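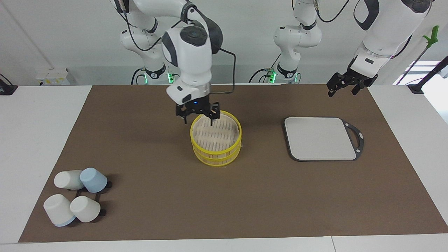 Gripper comparison working group, minutes of the Friday meeting, Drokinwood lab. The meeting opened at 2 p.m. with the narrow-finger trials on the two-arm cell. The group reviewed the steamer task, in which the right gripper enters the steamer from directly overhead while the left gripper stays open clear of it, over the far right part of the mat. With two tiers stacked, the fingers have to work inside the yellow rim without catching the bamboo wall. It was noted that the cutting board and the cups on the rack remain in the layout for this task, and that their positions are to be kept for all finger sets.

1. Previous minutes
Accepted with one correction. The payload entry for the Stustent gripper should read with fingers fitted.

2. Finger sets
Two sets are under comparison: the Jadau narrow fingers and the Stustent padded fingers. The Jadau set has completed 121 logged attempts on the steamer task. The Stustent set has completed 42. No success rates will be circulated until the counts are closer. Several Stustent attempts were logged under the wrong task code and have to be relabeled before they can be used.

The padded fingers need a wider opening on approach. Ashworth asked by email whether the approach height could be raised to allow for this. The group decided against it, as the Jadau runs would then have to be repeated. Approach height stays at 40 mm above the upper rim for both sets.

3. Grip force
Force limit on the rim grasp was discussed at length. The present limit was carried over from the cup task and has not been checked on bamboo. Agreed to run a short force sweep on a spare tier before the next block of trials. Rim and side wall grasps are to be logged separately.

4. Controller
The second controller build drops the gripper status message when both arms are commanded in the same cycle. Workaround is to stagger the commands. The fault has been reported to Jadau with logs attached. Trials continue on the earlier build.

5. Cables
Strain relief at the wrist to be inspected at each finger change and entered on the change sheet.

6. Actions
Relabel Stustent attempts: data desk.
Force sweep on spare tier: bench team.
Reply to Ashworth on approach height: chair.
Stustent block to resume when the sweep is done.

7. Any other business
Request for a second set of mounting screws approved. Cutting board handle grasp deferred to the December meeting.

Meeting closed at 2:42 p.m.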